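**Stekby Paper to supply wide kraft sheet for bench and floor covering**

Skutholm, January 2003

Stekby Paper has added a heavy kraft sheet to its range of protective papers. The product is sold under the name Flovel and is meant for covering workbenches, packing tables and finished floors while other work is carried out. It replaces the two lighter grades that Stekby has supplied to the building and joinery trades until now. Stocks of those grades will be sold at the current list price until they run out.

Flovel is made at the Skutholm mill from unbleached softwood pulp. The sheet is brown on both faces and has no coating. One face is machine glazed and the other is left rough. The rough face should be laid downwards on smooth surfaces, where it grips better. On timber floors either face may be used.

The paper is supplied on rolls 390 metres long. Each roll is wound on a plain board core and wrapped in the same paper, with a printed label at one end giving the grade, the batch and the winding direction. Rolls must be stored on end in a dry room and kept in their wrapper until needed. Paper brought in from an unheated store should be left overnight before it is cut, as it will otherwise grow or shrink slightly after laying.

## Changes from the earlier grades

The main change is in tear strength across the sheet. The earlier grades tore easily from a nick at the edge, and customers laying long runs often had to patch them. Flovel uses a longer fibre and is pressed for longer before drying. The sheet is stiffer as a result and takes a firmer crease. Where a flat finish matters, it should be unrolled against the curl and weighted at the corners before it is fixed.

The paper is not waterproof. It will hold small spills of water long enough for them to be wiped up, but oil and solvent will pass through. For work with either, a plastic film should be placed under the paper.

## Fixing and marking out

Low-tack tape is suitable for both fixing and marking. Standard packing tape will lift the surface fibres when removed and is not advised. Pencil, chalk and felt pen all take well on the glazed face.

Tables that are divided into work areas can be marked directly on the paper. The following points apply:

- Lay the sheet in one piece where the table allows. Joins should overlap and be taped along their full length.
- Mark the long lines first, from a straight edge, and fill in the short ones afterwards.
- Cut around fixed plates and fittings after the sheet is down. Blue tape shows clearly against the brown.
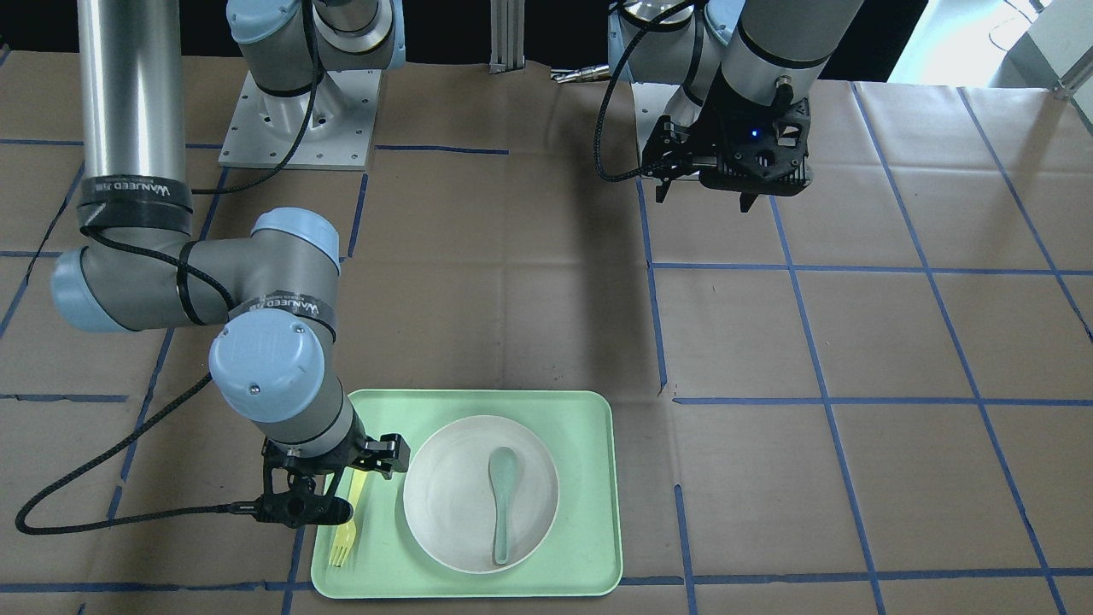 ## Supply and prices

Flovel will be held in stock at Skutholm and by Postma, which distributes Stekby papers to the trade. Orders for full pallets are sent direct from the mill and should be placed 9 working days before delivery is needed. A pallet carries two layers of rolls. Single rolls are available from Postma only.

A shorter roll for small workshops is planned for May. Sample sheets and the printed data sheet can be requested from the Stekby sales office at the mill.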